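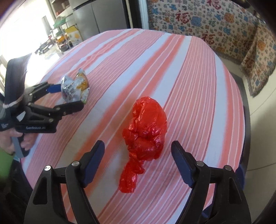
Red plastic bag on the tabletop.

KISBY HAND TOOL GROUP
Minutes of general meeting, 21 Nov 2021

Meeting opened 7.05 pm in the back room at Ilance Hall. Apologies were received and are noted in the attendance book.

1. Previous minutes
Accepted, with one correction. Item 4 should read "cabinet scrapers", not "card scrapers". The difference matters for the order that followed from it.

2. Matters arising
The leg vice on the second bench has been refitted. The jaw now closes parallel but the parallel guide is still stiff in damp weather. Paste wax to be tried before anyone planes it.
The letter to the hall about storing timber under the stage has been sent. No reply yet.
The oilstone box borrowed in July is still out. Whoever has it is asked to bring it back, with or without the stone in it.

3. Sharpening station
Most of the meeting was taken up with this item. The present setup is one coarse wheel, two oilstones with a hollow in each, and a strop that has lost its leather at one end. Members have been taking plane irons home to sharpen and the tools in the group cupboard are suffering for it.

Three options were put forward.

(a) Flatten the existing oilstones on a coarse plate and keep going. Cheapest. The finer of the two stones is already thin and may not survive it.

(b) Buy a set of Cleritz water stones through Guerra Tools. The quote is $1,139 for two sets of three stones, a flattening plate and two holders. The quote includes freight.

(c) Buy a powered wet grinder. No firm price was brought to the meeting. Several members said a grinder would be tied up all evening by whoever got there first, and the noise would be a nuisance to the room next door.

Discussion was mainly on (b). It was pointed out that water stones wear faster than oilstones and need flattening as part of every session, and that beginners tend to gouge them with narrow chisels. Against that, they cut quickly and there is no oil to get onto show faces. A member who uses the 4,000 grit stone at home considers it fine enough for everything except paring end grain in softwood, and would go straight from there to the strop.

There was some disagreement about honing guides. One view was that a guide gets a new member a usable edge on the first night. The other was that people never put the guide down once they have started with it. No motion was put. Guides may be used by those who want them.

Moved that the group accept the Guerra quote for option (b), and that the present oilstones be kept for gouges and drawknives. Seconded. Carried, with two against.

The stones are not to be left soaking between meetings. They will be stood on edge to dry on the rack by the sink. The hall heater is not to be used to hurry them along.

4. Plane irons
The replacement iron for the old jack plane arrived and is thicker than the original. It will not pass through the mouth with the cap iron fitted. Options are to file the mouth or send the iron back. The meeting preferred to send it back — once the mouth is opened there is no undoing it.
The wooden smoother has a loose wedge. A new one to be made from the red gum offcuts, fitted with chalk, and left a touch proud.

5. Spokeshave evening
Agreed to run this again. Blanks to be sawn to 135 mm for the short handles, grain straight along the length, with spares in case of splits. Jarrah was suggested and not supported, as it was hard going for first-timers last time. Silky oak will be used if the offcuts bin can supply it, otherwise whatever Guerra has in short lengths.
Flat-bottomed shaves only. The round-bottomed ones caused most of the chatter and most of the complaints.

6. Cupboard and keys
The cupboard lock sticks. Graphite only, please, no oil.
Chisels are going back in the roll with the edges uncovered. Tip guards are in the tin on the top shelf and should be used.
Saws are to hang by the handle. The tenon saw was found under the bench hook with a bent tooth and has been set aside for sharpening.

7. General business
Shavings: the hall has asked that these be bagged and taken away, and not put in the green bin, because of the finish on some of the offcuts.
Issue 41 of the newsletter is ready to print. A short piece on flattening stones was requested for the one after.
A question was asked about linseed oil on beech plane bodies. Opinions varied. Carried over to next meeting.

Action items
Place order with Guerra Tools for the Cleritz stones.
Return jack plane iron and ask for a thinner one.
Make wedge for smoother.
Saw spokeshave blanks.
Follow up the letter about timber storage.

Meeting closed 8.50 pm. Benches swept and lights off by 9.15.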